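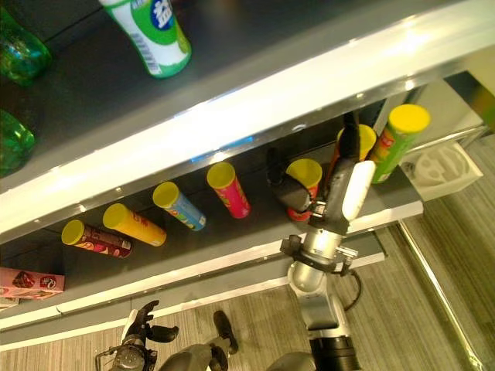
*Bottles on the upper shelf, snack cans on the lower one.*

## How to rotate stock in a small shop

In my shop in Skiston I do this work before opening, at 7 a.m. It takes 30 minutes for one shelf unit.

1. Take everything from one shelf and put it in a crate. Do only one shelf at a time.
2. Wipe the shelf with a damp cloth and let it dry.
3. Sort the products by date. The oldest date goes to the front, the newest to the back.
4. Put aside all items that have less than 2 weeks left. I sell them at the counter for a lower price.
5. Turn each label to the customer - this makes a big difference with small cans.
6. Check that the price on the shelf edge is the same as in the register.

Drinks move slower in September, so then I order 4 cases from Petchrat and no more. If a case comes damaged, write it down the same day.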